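Tasting Fees Should Be Stated Before the Pour
October
By the Editorial Desk, Lukmont Wine Review

The tasting room was once a courtesy extended by a winery to people who had driven some distance to see it. In most of the region it is now a source of income, and there is nothing improper in that. Staff must be paid, glasses must be washed, and wine that is opened must be replaced. The difficulty lies in the way many wineries present the charge.

A visitor to the Lukmont valley this season may encounter three or four different arrangements in one afternoon. Henus Cellars posts its fee at the door and credits it against any purchase of 2 bottles or more. Tretura waives the fee for club members and their guests, but explains this only when the bill is brought. Other rooms adjust the price according to which wines are poured, and the guest learns the total at the end.

This publication holds that every tasting room should display its full fee, including any reserve supplement, where guests can read it before they sit down. Tretura's wines are among the best made here, and its hospitality is sincere. Its billing practice nonetheless leaves a poor impression on first-time visitors, who are the people it most needs to persuade.
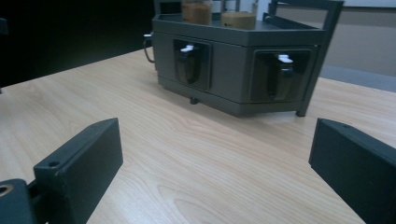 A light wood tabletop with a wavy grain.

Some owners object that a posted fee discourages walk-in trade. The experience of Ķēniņš, a small estate at the north end of the valley, suggests otherwise. The estate began listing its charge for a flight of 6 wines on its road sign and on its website two seasons ago. It received 2,384 paying visitors last year, its highest figure to date, and reports fewer disputes at the counter.

A second objection concerns wine clubs. Membership is often sold on the promise of free tastings, and owners fear that plain pricing will make the benefit look small. If a club cannot withstand that comparison, its terms deserve review. A member who commits to $80 a shipment is entitled to know what the tasting benefit is worth.

The valley's wineries are due to settle their shared visitor map for the coming year this winter. A line for the tasting fee should be printed beside each name, along with the conditions under which it is refunded.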